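3.2 Writing materials and note length

Students at the two Drerkerdale schools wrote their lecture notes by hand for 10 weeks, ending in December. Each student used a ballpoint in one half of the study and a cartridge fountain pen in the other. Karam and Backlund collected the notebooks and entered the word counts by page. Pages with drawings only were left out – these came mostly from the biology classes.
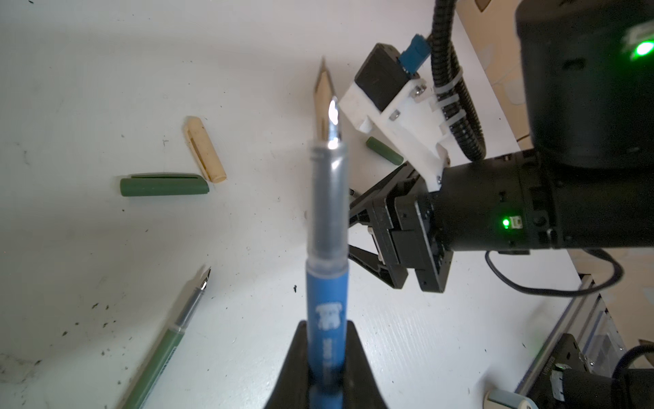 Figure 2. Fountain pen with a silver nib; a second nib lies on the white tabletop behind it.

Did the fountain pen change how much students wrote? Note length stayed nearly the same in both halves, but students using the fountain pen crossed out fewer words and left wider spaces between lines.

Legibility was scored by two readers, Joo and Furtună, who worked separately on a set of almost 1,000 pages. They disagreed most often on pages written late in the afternoon, when letter size varied more within a line. Left-handed students reported smearing with the fountain pen, and their pages are treated separately in Section 4. Spelling was not scored.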